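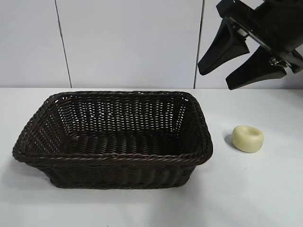

Figure 34. Basket, ring and open gripper at the table.

Tidy-Up Routine: Small Items into a Basket

Friends ask whether the Nevis can tidy a house yet. Not a whole one, I'm afraid — but one small thing into one basket is a fair chore to start with.

1. Set an empty basket on the white tabletop and leave bare table beside it for the item.

2. Open the fingers and bring up the wrist view. Stop when you can see the woven floor and both fingertips are still just outside the rim, like so: 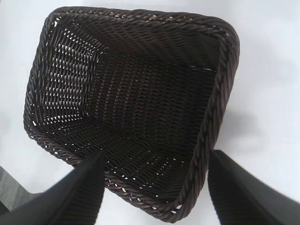

3. Save this pose as slot 40, then press Start.

Note: Open weaves can confuse the depth reading, so please be patient and save the pose again if you need to.

Caution: Keep your hands off the table while the arm is moving.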